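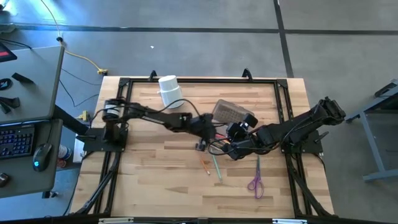

Butcher-block top with a black frame round it

hurongirl56: Matlala are doing four nights at the Jornport and it only holds 200! I got one for the February show, row four – still shaking.

Javus_fan: Row four is too close, the sound's better at the back.

hurongirl56: Rubbish, I saw Hwa-young Geum there from the front and heard every word.

tapedeck27: £56 plus fees though? I'll wait for the proper tour.

Javus_fan: Fair. They'd better play Huron.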